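Progress report to Ferraro, bag-packing task, reporting period ending Sunday, March 8, 2020
Prepared by the data lead, Vinundale site

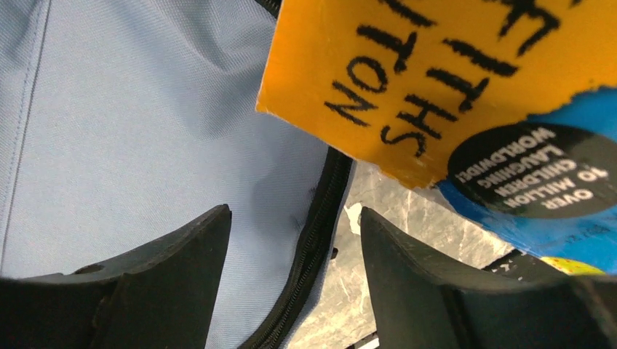
Recording for the bag task has reached 2,893 accepted episodes across the two sites. The grant agreement sets the minimum for the first training run at 1,000, so that condition is met and the second payment can be requested. Vinundale supplied the larger share. Carkitville started later and records on one arm only.

## Method

Each episode is one operator-led attempt, driven by hand controller from start to finish. Wrist video, joint positions and gripper opening are logged together by the Iso recorder and written as one file. An episode is accepted if all streams are complete and the operator has marked an outcome. Failed attempts are kept and labelled as failed. They are left out of the first run but will be used later to train the outcome checker.

The task is split into stages:

- approach the item
- grasp and lift
- carry to the bag opening
- insert and release

Zips are opened by hand before recording starts. Opening them with the arm is outside the present scope and is costed separately in the proposal for October.

## Items

The item set now stands at 54. Books were added this period at the request of the training group, who wanted thin, flat shapes with flexible covers. Used copies are preferred to new ones. Worn corners and writing on the cover give more variety in the wrist view, and the model should not learn to depend on clean printed artwork. Items are placed at any angle, including upside down to the wrist camera.

Soft bags remain the harder half of the problem. The fabric folds differently each time, and the opening can close up once the arm touches it. Operators are told to record the correction and not to restart, so that recovery movements are present in the data.

## Problems

1. Clock drift between the video and joint streams at Carkitville. Affected files were rejected by the import check. The recorder now resets its clock at the start of every episode.
2. Fingers hiding the contact point. With flat items the gripper covers much of the lower part of the wrist view at the moment of grasp. A fixed overhead view would help and is under test at Vinundale.
3. Uneven labelling of stage boundaries. Operators differed on where "carry" ends. The written guide has been revised and older episodes are being relabelled.

## Next period

- Complete the relabelling and freeze the first data release.
- Start the first training run on accepted, successful episodes.
- Hold back 5 items from all training, for use in evaluation only.
- Bring the second arm at Carkitville into use, subject to delivery of the mounting plate.

Spending is within the approved budget. No change to the end date is requested.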